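3.2 Arrangement of the Lemon Drink Station

The second station in the Entwistle set concerns the preparation of a cold drink with a citrus garnish. It was chosen because it places three different kinds of items on one surface: flat items that lie close to the table (the cutting board, the knife), small food items that change during the work (the slices), and light, hollow items that stand or lie on their own (the paper cups). Stations of this mixed type are common in household kitchens and office pantries, but they are poorly covered in earlier layout studies, which tend to treat cutting and serving as separate activities.

We follow the terms introduced in Section 2. A work zone is the part of the surface where an item is altered. A rest zone is the part where an item is left between uses. A transfer zone is the part where contents pass from one container to another, and it must stay clear of all items not involved in the transfer. For the drink station, the work zone is the cutting board, and the transfer zone is an open area of the tabletop beside it. The rest zone is not fixed in advance. Its position was recorded as one of the outcomes.

The tabletop is brown and was left uncovered. We considered a light mat, which would have made the board outline easier to find in the recordings, but pale items such as the cups and the lemon flesh would then have been harder to separate from the background. The board is wooden, rectangular, and light orange-brown. It was placed at the left edge of the working area in all layouts reported in this section, with the transfer zone to its right. A mirrored version is treated in Section 3.4.

Figure 3 gives the paper cup phase of the station. Both cups are held on their sides with the mouths directed toward each other, and two round lemon slices are on the board. The knife lies to the right of the slices with its blade pointing toward the bottom of the view, and a gray blade-shaped utensil lies farther right at an angle. The area between the two cup mouths is what we measure as the transfer gap. 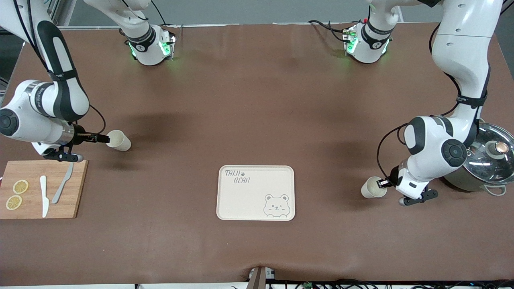
Figure 3. Drink station, paper cup phase, with cutting board at left. Cups are cream-colored and opposed mouth to mouth.

3.3 Item Placement and Clearance

Placement was coded from still frames taken at the start and end of each phase. For every item we noted the zone, the direction of its long axis where it had one, and whether any part of it crossed a zone boundary. Round slices have no long axis and were coded by zone and overlap only. Cups were coded by the direction of the mouth – up, down, or sideways – and by whether they were held or resting. A cup held sideways was assigned to the transfer zone even if no contents were visible, as the coding describes placement and makes no claim about what was moved.

Two rules were needed for items that did not fit the scheme well. First, a slice that extended past the edge of the board was counted as on the board if the larger part of it was supported. Second, a blade lying diagonally was given the direction of its tip, to the nearest of eight compass positions. The second rule matters because bladed items at rest take up more usable space when they are diagonal than when they are parallel to a board edge. In the Kerine layouts, which used a shorter table, a single diagonal utensil could close off most of the path between the board and the transfer zone.

Clearance was defined as the shortest distance from the rim of either cup to the nearest item not being held. We had first planned to measure it from the center of each cup, following the Neltov protocol, but this gave misleading values for sideways cups. When a cup is tipped, its rim moves well away from its center, and the rim is the part most likely to touch a utensil on the table. The change was made in April, before the drink station was coded, and the earlier stations were measured again under the new definition.

The complete set for this station contains more than 1000 coded frames in 14 layouts. Frames in which a cup rim was hidden behind another item were kept for zone coding and dropped from the clearance measure. No attempt was made to estimate hidden positions from neighboring frames.

Utensils at rest were the main source of disagreement between coders, mostly where a handle lay in one zone and a blade in another. Such items were assigned to the zone holding the blade. We also tested a split code, in which an item could belong to two zones at once, but it made the tables in Section 4 difficult to read and did not change the order of the layouts by clearance. The split codes are kept in the Sedia supplement for readers who wish to apply a different rule.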